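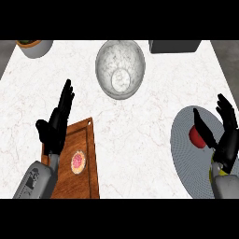 White marble, a stone-look bowl and a bit of green in the corner.

Clasier Vovo tabletop telescope review: six months of cold feet

I bought the Vovo in May after years of telling everyone I'd get a telescope "one day", and I've now used it enough to have proper opinions. Some of them are grumpy. Most of them aren't! If you've been staring at the listing trying to work out whether a tabletop scope is a real telescope or a toy, I hope some of this helps.

A bit about me so you know who you're listening to. I had a pair of binoculars and a planisphere before this, and I could find the Southern Cross, Orion and the Moon (well done me). I live in an outer suburb with a streetlight right over the side fence and a neighbour who likes to leave his patio lit up like a footy ground. I'm not a member of anything and I've never ground a mirror. So this is a beginner's review, written while I still remember what was confusing.

What you get

The Vovo is a small reflector on a swivelling wooden base, the style people call a tabletop Dobsonian. You push it left and right and tip it up and down by hand. No motor, no batteries except the little button cell in the red dot finder, and no tripod. It comes with two eyepieces, a 19 mm for the wide view and a 6 mm for when you want to get in close, plus a collimation cap, an Allen key, a dust cover and a booklet that was clearly written for a different model and then edited in a hurry. Mine told me to attach the tripod legs. I looked for those tripod legs for longer than I'd like to admit.

There's also an app. You get a login card in the box and it says it'll guide you to 1,000 objects. More on that further down.

I paid a fair bit under $1,000 from Griffiths, with the carry bag thrown in. They'd packed it really well — box inside a box, and foam cut to fit the tube. The shop bloke on the phone also talked me out of a Barlow lens, which I thought was decent of him given he could have just sold it to me.

Setting it up

Easy. The base comes in three panels and goes together with bolts, and then the tube slides onto a dovetail clamp on the side. I did it on the lounge room floor in front of the telly. The clamp knob is plastic and feels a bit cheap, but it holds.

The finder was another story. You have to line it up with the telescope in daylight, and the two adjusting wheels are stiff and tiny. I used a phone tower across the valley, which worked nicely once I'd found the thing. Please don't do this anywhere near the Sun, and don't leave kids alone with it in the daytime. The booklet has the warning on the back page and I reckon it should be on the front in red.

I also need to mention collimation, the word that nearly put me off reflectors altogether. It means lining up the mirrors. Mine arrived slightly out, and stars looked like little commas. With the cap and the Allen key I had it sorted in one evening, swearing the whole time, and I've only had to touch it up twice after bumpy car trips. If you can tune a ukulele you can do it. It's the same sort of fiddling: a little bit, check, a little bit back, check.

The Moon

Just buy it for the Moon. I mean it. The first night I had it out there was a half Moon, and I sat on an upturned milk crate in my dressing gown going "oh!" out loud like a goose. With the 19 mm the whole thing fits in with black around it. Swap to the 6 mm and you're wandering along the terminator (the line between the lit side and the dark side) with crater walls throwing long shadows and mountain tops lit up on their own past the edge of the light. I'd always assumed a full Moon would be the best time to look. It's the worst! Everything goes flat and glary, and you walk back inside with one eye not working.

Being a Newtonian, it shows everything upside down, and then I had to get used to the fact that our Moon is already upside down compared with most of the maps, which are drawn for the northern hemisphere. The two more or less cancel out, so at the eyepiece it looks quite like the northern maps. I found this unreasonably pleasing.

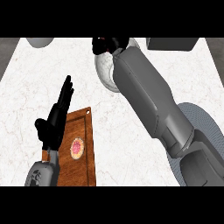
Planets came next, and this is where I'd say keep your expectations in check. Jupiter is a small bright disc with two brownish belts and four moons strung out beside it. It's not a magazine cover. But the moons move! I sketched them after dinner, went out again before bed and one of them had clearly shifted, and I've been hooked on that ever since. Saturn I first saw before dawn with a coat over my pyjamas, and the rings are tiny and perfect and look like a sticker someone's put on the end of the tube. On a steady night with the 6 mm you can see the gap between the rings and the ball of the planet. On an unsteady night it looks like it's at the bottom of a creek.

Mars has been a bit of an orange blob for me so far. I'm told you have to catch it around opposition, when it's closest and looks biggest, and that comes around every couple of years, so I'll report back. Venus is bright and shows a phase like a baby Moon. Good fun once, and then you've seen it.

Faint stuff

From the backyard, star clusters are the winner. The Jewel Box is gorgeous, with one orange star sitting among the blue-white ones, and Omega Centauri goes from a fuzzy smudge to a ball of grainy sugar once your eyes have adjusted. The nebula around Eta Carinae shows up even with the neighbour's patio going, though you lose the outer parts. Galaxies? Forget them from my place. I've looked straight at where they should be and seen nothing but a grey background.

Then I took it camping at Brarkska and it was like owning a different telescope. No lights, no Moon, hard frost. The dark lane through the Eta Carinae nebula was just there, no effort needed. I found the Sombrero Galaxy by accident while looking for something else, and the Large Magellanic Cloud had so many knots and wisps in it that I gave up trying to name them and just drifted about with the 19 mm in. If you've got family on a farm, or a bush campsite you like, take the scope there before you decide it isn't powerful enough. I was very close to shopping for a bigger one and I'm glad I held off.

Things that annoy me

The base needs something to stand on, and it needs to be solid. This is the part the listing skates over. My outdoor table has a wobble, and at high power a wobble means the planet does a jig every time you breathe near it. I tried the brick barbecue (great, but it faces the wrong way), the ute tray (bouncy) and a plastic stool (don't). What I ended up with is a squat timber stool from the tip shop with its legs cut level, and the milk crate for me. It's now a lovely height. Budget some time for sorting this out.

The focuser is okay with the low power eyepiece and twitchy with the high power one. There's a sweet spot and you'll sail past it both ways. I put a clothes peg on the focus knob, a trick I picked up from a forum, and the extra leverage makes it far easier to nudge. It looks ridiculous.

The 6 mm eyepiece has a small lens and you have to jam your eye right up to it. If you wear glasses you'll need to take them off, and if you've got astigmatism like my sister you might not enjoy it at all. The 19 mm is much more comfortable and I use it most of the time.

Dew! By late evening in winter the red dot finder is fogged over. A strip of camping mat wrapped around it helps. The main mirror has been fine, tucked down the bottom of the tube.

And the app. It wants an account and it wants your location. It also wants to send you notifications about "cosmic events", which is mostly sales. The 1,000 objects are there in the list, but a good many are well out of reach from a suburban yard and it doesn't tell you which. The red night mode turns off whenever you switch screens, so you get a face full of white light right when your eyes have adapted. I've gone back to my planisphere and a cheap red torch, and I'm a happier person.

Would I buy it again?

Yep. I'd rather have this than a bigger scope I couldn't be bothered carrying. It lives by the back door with its cap on, and I can have it outside and pointed at something before the kettle's boiled. It does need a while to cool down before the high power views sharpen up, so I put it out while I'm doing the dishes.

If you mainly want to take photos, look elsewhere. It doesn't track, so things slide out of view as the Earth turns, and apart from phone snaps of the Moon you'll be frustrated. Same if your heart is set on galaxies from the city. For kids it's good from whatever age they can look through an eyepiece without grabbing the tube — my nephew took a few goes, and the fingerprints wiped off the outside without any trouble.

Four stars out of five. I'd give it four and a half if Clasier fixed that booklet and put a bigger knob on the focuser. I'm looking at a mid-range eyepiece to go between the two it comes with, so if you own a Vovo and you've found one that suits, leave a comment and let me know how you get on with it at the edges of the view.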